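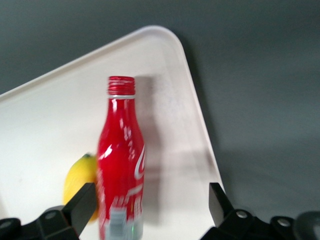

Can I use the Wirness collecting bucket for a street collection as well as indoors?

Street, supermarket foyer, church hall, touchline, it's fine in all of them, as long as you've got whatever permission the place needs and you've sealed the lid before you set off. The lid has a lip that sheds rain away from the slot, and the label panel wipes clean.

We use cookies to remember your basket and to see which pages people read. Accept all / Manage choices

The Wirness collecting bucket
£19 each, or £145 for a case of eight

I started selling these after a very long Saturday-job sort of afternoon outside the shops in Flanel, holding an old mayonnaise tub with a hole cut in the top and a bit of parcel tape round it. It had a charity sticker on it that was peeling off. People were lovely about it, but a few of them looked at the tub, looked at me, and kept walking, and I can't say I blamed them! So when I took over the shop a proper bucket was the first thing I wanted in it.

The Wirness is a round plastic bucket with a push-down lid, a coin slot, a carry handle and two holes for seals. It weighs 900 g empty, and that's with the lid on. You might think that sounds a bit heavy for a bucket. It is a bit heavier than the cheap ones (I've had plenty of those through my hands) and the extra is nearly all in the base and the rim. The cheap ones go oval when they're full of coppers, then the lid pops up at one side and you spend the rest of your shift with your thumb on it.

The slot

I'm fussy about slots. This one is 65 mm long, so a note folded once goes in without being posted like a letter through a stiff flap. It's got a little raised edge all the way round and a shutter underneath that lets money in and makes it very hard to shake back out. I have tried shaking it back out, at the kitchen table, for longer than I'd like to admit, and got a five pence piece.

Children love the slot, by the way. If you're collecting anywhere with families about, crouch down a bit and let them put the coins in themselves. They'll generally go back to their grown-up and ask for more.

The handle

Moulded grip on a steel wire, and it folds flat to the side so the buckets stack. It's comfortable for an hour or so. After that I'd swap hands or use the neck strap, which is sold separately and clips on where the handle meets the bucket. The strap is a Fehr one and it's the only part here that isn't made by Wirness. I did try selling the bucket with the strap included, but most groups already had a drawer full of straps and told me so, quite firmly, so now it's an extra.

Seals

You get a strip of numbered seals with each bucket, enough for quite a few outings. Thread one through each hole and pull till it clicks. They're single use, you snip them off when the bucket is opened, and you write the number on your sheet before it goes out and again when it comes back. Please don't skip that second bit. I know it's dull and everyone wants their tea, but it protects the person who's been carrying the bucket as much as it protects the charity.

Seal refills come in packs and the numbers carry on from one pack to the next, so if you reorder, tell me the last number you used and I'll try to send a run that follows it. I can't promise it, but I can usually manage.

Labels

Each bucket has a flat label panel on the front, slightly sunk in so the edges of the sticker don't catch. You can:

- send me your artwork and I'll print the labels and stick them on for you
- order blank wipe-clean labels and write on them
- leave the panel bare and use your own stickers

If you're a registered charity, put your registered name and number on there, in letters big enough to be read by somebody standing in front of you. If you're collecting on behalf of a charity and you're not the charity itself, say so on the label too. I'm always happy to look over a layout before it's printed. I'm no designer, but I've seen enough of them to spot a phone number with a digit missing.

Colours are red, blue, yellow, green and white. White shows up best in the winter months and shows the muck best too, so there's your choice. A colour that matches your tabards looks smart and helps people work out that you all belong together.

A few things people ask me about

Permission. You normally need a licence from the council for a street collection, and many councils want the form in well ahead of time. For a private spot such as a shop doorway, you need the owner's say-so. The rules do differ from place to place, so ring your own council before you buy anything from me. I'd sooner you ordered late than ended up with a cupboard of buckets and nowhere to stand.

Counting up. Open the buckets with two people in the room, bag the coins as you go, and both sign the sheet. A shallow tray or an old roasting tin is handy for tipping out into, as coins roll off a bare table like you wouldn't believe.

Cards. I do get asked if a card reader fits on the lid. There isn't a bracket for one. The Jitham lid, coming later this year if all goes to plan, has a flat top and a slot at the side to leave room for a contactless plate, and it'll fit any Wirness bucket you've already got. I've handled a sample and I liked it, though the shutter was stiff and I've sent it back with a grumble.

Rattling. Please don't! It's frowned upon nearly everywhere and it puts people off. A smile and a good morning does far more.

Cleaning and storing

Warm water and washing-up liquid. I wouldn't put it in the dishwasher, as the label panel can bow a little with the heat, and then your stickers won't sit right. Dry the shutter properly before you put the lid back on, and if you're stacking a full case leave the lids off and keep them together in a bag. A case stacked that way stands 145 cm tall in my stockroom with the handles up, and a good deal less with them folded down, so fold them down.

Delivery and returns

Plain buckets go out in a few days. Printed ones take longer, and in spring (everyone has a fun run, I swear) they take longer still, so do tell me your date when you order and I'll be straight with you if it's too tight. Plain ones can come back unused within a month. Printed ones can't, unless I've made a mess of the printing, in which case I'll redo them and pay for the postage.

Replacement lids and handles are kept in stock all year. If you've lost a lid, and somebody always has, you don't need to buy the whole bucket again. Drop me a line with the colour and I'll put one in the post.

Last updated: April 16, 2023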